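Notebook, instrumentation bay, Trollemside
May 31, 2022

Static leak again. Same airplane, same side, same time of day more or less. Left line on the Matlala holds fine with the cap at the wing root and bleeds down as soon as the belt is in circuit. So it's the belt or the joint, most likely the joint. Wrote that last time too.

Test set is the Skakeck box, hand pump, the old one. Newer one is out with the other crew and Tudur wants it back before we go near the customer airplane. Warmed it up 15 minutes before believing anything. Zero wandered a little at first then sat still.

Pulled to test altitude slowly. Slowly!! The recorder transducer is on that line and doesn't like being yanked. Closed the valve, started the watch, wrote down the drop. Cockpit altimeter and recorder agree on the shape of it, so it's a real leak and I can stop blaming the Oltance unit. I owe somebody there a nicer email.

Went along the line clamping it off, starting at the cockpit end. Panel to the floor fitting, tight. Floor to wing root, tight. Root to belt, leaks. Put the clamp right up at the belt tail and it still leaks, less I think, but clamp on soft tube is never a good seal so not putting weight on that.

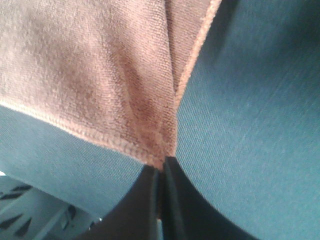
Does the ship's static have to be isolated while the belt is being checked?
It depends on where the tee is. On this airplane the test line tees off behind the panel, ahead of the shutoff, so the ship's side stays connected and gets pulled along with ours. Cap the ship's ports, watch both altimeters, and let it back down gently through the bleed valve.

Wrote that out in full so it can go on the check card, it's come up from every new person on the bay and the card as printed assumes a seperate line.

Joint itself: the tube is pushed over a stub and bonded. Bond looks fine from outside, looked fine in January too. Ran a fingernail round it, nothing lifts. Brushed on soap solution under slight pressure (belt end only, recorder disconnected, checked twice) and got a slow bubble at the back side where the tube bends down to go through the inspection plate. So it's being side loaded by the bend. Plate on, it leaks. Plate off and tube hanging free, it nearly holds.

Fix for now: longer tail so the bend is relaxed, rebond, strain relief clip on the stringer. NOT on the plate, or it moves every time somebody opens it up. Bond needs overnight. No flight tomorrow morning whatever the board says.

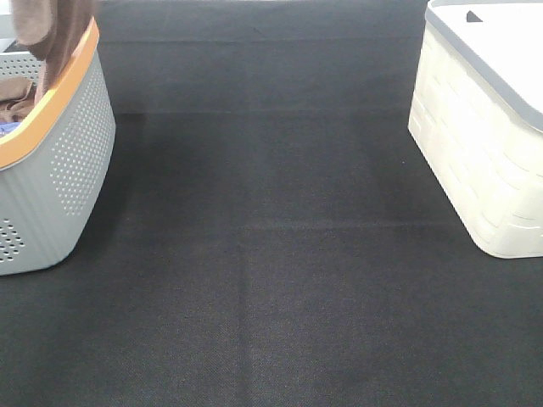
Arwel Jenkins

Afternoon, picking up from the joint.

Went through the last flight's data while the adhesive was going off. Airspeed sweep, level, stabilised points coming down in steps. Slow end is where it all goes funny. Slowest point was 74 knots and the corrected number there doesn't fall on the curve with the rest. Had been calling it position error. With a leak in the wing line it could just as easily be cabin pressure getting in, and cabin pressure moves with the vents. Vents were open at the slow end, because it was hot and because the pilot said so on the tape. Shut on the fast points? Card doesn't say. Card should say. Adding a box for vents, heater, and window.

GPS legs for the same points look clean. Wind was steady through the box pattern, closing error small. So truth source is OK and what's bad is ours.

Reading the recorder file: gap in the time stamps near record 373. Short. Everything either side is good, clock picks up where it ought to. Tudur Harries says this is the card writing out its buffer and it has always done it, they just don't usually land in the middle of a point. I'd still like to see it happen on the bench. Will leave it logging overnight with the calibrator on it at a fixed pressure and look for holes in the morning.

Tare: someone zeroed the transducers with the cover still on the pitot head. Probably me. Doesn't matter for static but it does for the dynamic channel if the wind was blowing, so flag that flight and don't use the first run.

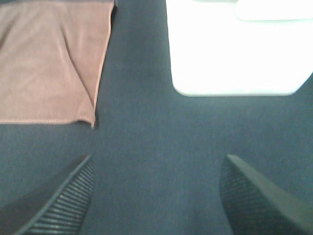
Belt edge film next. The fairing film goes over the pressure belt so that the step at the front doesn't trip the flow, and ours has started to wrinkle aft of the ports. Went down flat last time, and it was cold then, and it's been sitting in the sun since. The wrinkle is the soft kind, like the one in the towel in the photo: a long diagonal running down toward the lower right corner, light along the ridge with a darker band next to it. A sharp crease I'd strip straight away. This sort you can sometimes warm and work out toward the trailing edge with a squeegee, so try that first, low heat, keep the gun moving. If it comes back by the next day then off it comes. Do not slit it to let the air out. We slit one before and the slit opened up in flight and took the next port with it.

Tufts are all fine. One tape end lifting outboard, redid it.

Port check while the film was warm. Blew through each one with the little syringe and watched the channel respond. Ports 2 and its neighbor are slow. Could be cleaner residue. Wiped over with alcohol, no better, so it's inside the tube. Leave them on the list as suspect, do not plot as good, the customer will see a dip in the pressure and ask if it's a bubble and we will have to say no, it's dirt.

Asked Oltance if the lag test can be done with the belt on the wing. Answer was that they do it with a balloon and a pin. Same as us then. Step the pressure, pop it, look at how long the channel takes to come back. Need to do that on the new tail because longer tube means more lag. Should be about nothing at our rates of descent, but measure it, write it down, put the number in the report so it doesn't get argued over in the debrief.

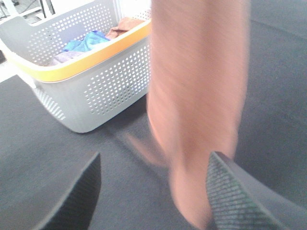
Also the lag number has to go in before the sweep gets reprocessed, or I'll be doing the reprocess over. Order is: leak check, lag, then data. Tudur has the script and says he can run it whenever the numbers are in. Told him not to touch the slow points until we know about the vents.

Parts wanted: tube, same bore, off the new reel (old reel has gone stiff). Stringer clips. Film, wide roll. Soap solution, nearly out. New O-ring for the Skakeck pump, the handle creeps back if you let go of it, wich will be the next false leak if we're not careful.

To do, morning:
Leak check with plate OFF, then plate ON, same altitude, both written down
Overnight log, look for gaps
Squeegee the film again or strip it
Balloon test
Email Oltance, be nice
Print new check card with vents box, bin the old ones in the cockpit pocket

Adhesive was tacky when I left it. Tag is on the pitot cover and on the master switch, initialed. Key's in the bay drawer.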